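Clearing the Bed: Sorting and Storing Small Household Items
Home Organization module, final project report
Brundwood

Background

Our group was asked to pick one surface in a home that collects things and to work out a way of clearing it that the household could keep up. We chose a bed in a spare room. It is pushed against the wall, it has no regular sleeper, and over the winter it had turned into the place where toys, gift boxes and medicine all ended up.

The module allowed a budget of 3,000 points for supplies. We spent 593 of them, mostly on labels and a lidded bin. The blue crate was already in the house.

Method

We worked on Saturday, starting in the morning. Before anything was put away, we agreed on four groups: soft toys, boxes and cases, paper goods, and medicine. Each item would go to one group only. Anything we could not place in 20 seconds was set aside for the household to decide.

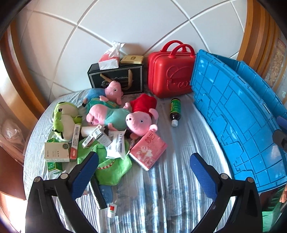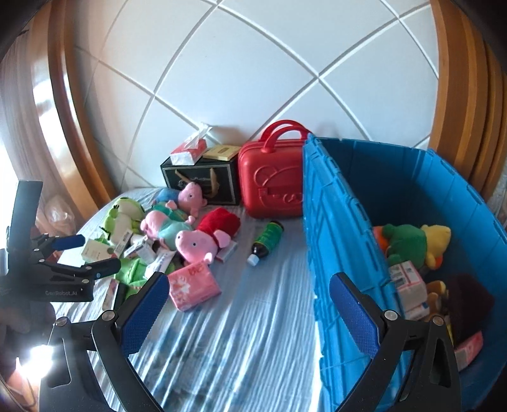

3. Items and Decisions

Soft toys. The pile in the middle of the bed was mostly pink pigs, one of them in a red dress and another in a teal outfit. The household wanted to keep all of them. They went into the blue crate, which has stiff ribbed walls and holds its shape when full.

Boxes and cases. The black gift box with gold lettering had become a shelf, with a tissue box and a smaller flat box on top of it. We kept it for storing ribbon and cards. The red case with the face on the front is hard-shelled, so we gave it to the small toy parts that get lost in a crate.

Paper goods. The tissue box moved to the night table. The pink tissue packet with the flower pattern went in a coat pocket by the front door.

Medicine. This group changed our plan the most. A white medicine box was lying on the green frog, within easy reach of a child who came for the toys. We had listed medicine last and ended up doing it first. It went in the lidded bin on a high closet shelf, along with the brown glass bottle. The household will check the dates on the packages.

4. Results

The bed was clear by early afternoon. Sorting took 168 minutes, including a break. When we checked again two weeks later, the medicine was still in the bin and most of the toys were in the crate. One pig was back on the bed, and the gift box had a tissue box on it again.

5. What We Would Change

We should have measured the closet shelf before buying the bin, which fits with very little room to spare. The labels also need to be larger, or have pictures on them, for a child who does not read yet.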